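Minutes, Gripper Handling Rules Working Group
February meeting, Ketetham site, upstairs room

I took these notes myself, so blame me if your point comes out shorter than you made it. We had people from both the Ketetham and Dralunby sites, plus two from Değirmenci on the phone. We started at 9:20 because the phone took some persuading.

1. Last meeting's minutes

Passed with one fix. I had written that the Dralunby cell runs the Rotia procedure in full. It runs the Rotia procedure minus the end-of-shift check, and Dralunby would like that known. Fixed!

2. Draft 2 of the handling rules

Most of the morning went here, and I'm glad it did. We read the draft out loud, section by section, and stopped whenever somebody made a face.

Section on approach. The old wording said the arm should "come in slowly," and we all had a different idea of slow. We agreed that every cell writes its approach speed on the setup sheet, and whoever changes it initials the change. Değirmenci wanted one speed for all three sites. I like the idea, but the rest of us weren't ready to sign up for it, so it's parked until the next draft.

Section on fingers. Look over both fingertips before the first pick of a shift, and again after any bump, however small. Dralunby asked whether wiping the fingers down counts as looking them over. It does not (sorry, Dralunby). Worn tips get changed as a pair. I had that as "should" and the room made me change it to "must."

Section on where to grip a gear. This one got lively. Half of us pick on the teeth and half would much rather go through the bore, and I'll admit I came in as a teeth person and left a little less sure. What we settled on: gripping on the teeth is allowed for loose parts and for sorting, with the grip force set on the sheet. For finished gears going to assembly, the setup sheet has to name the grip surface and somebody has to approve it. No more leaving that box blank.

Section on laying out parts. Leave enough clear space beside each part for an open finger to come down without touching its neighbor. We talked about putting a number on it and gave up, as the fingers differ from site to site. The wording now says "one open finger's width, checked by hand before the first run." Plain dark work surface wherever possible. Shiny parts still glare under overhead lights and we have no rule for that yet, just a note telling people to check the wrist camera view before they start.

Section on people near the cell. No hands in the work area while the arm is live, and that includes straightening a part that landed crooked. Stop, reach in, step back, restart. There was some grumbling about lost time. The rule stays.

3. Pick log

Ketetham brought the log for the trial period: 3197 picks attempted, 2839 marked good at first try. Of the others, 261 have a cause written next to them and the remaining ones are blank, which started a pretty good argument about what the log is for. My own view, for what it's worth, is that a blank is worse than a wrong guess. We agreed that an unfinished entry can't be closed at the end of a shift, and that "unknown" is a fair answer as long as somebody really writes it down.

Değirmenci asked for a shorter list of causes. I've got it down to 20 and will send it around. Please don't add any!

4. Training sheet

The new starter sheet is too long. Dralunby will cut it to one side of paper and try it out on someone who has never run the cell. Ketetham offered the big table for the tryout.

5. Actions

Me: Draft 3 with all the changes above, and the list of causes.
Dralunby: one-page training sheet, and a decision on the end-of-shift check.
Ketetham: sample setup sheet with the grip surface box filled in.
Değirmenci: write up the case for a single approach speed.

6. Next meeting

Same room, same time, and I'll get in early to sort out the phone. We closed at 11:45.

Attachment to item 2 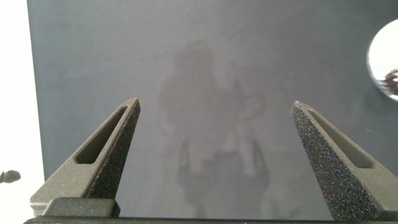
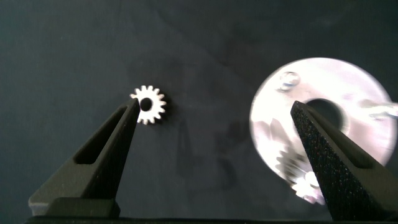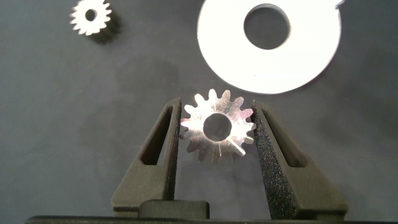 Wrist camera views, both gripper fingers showing. Gear held by its teeth in the last one.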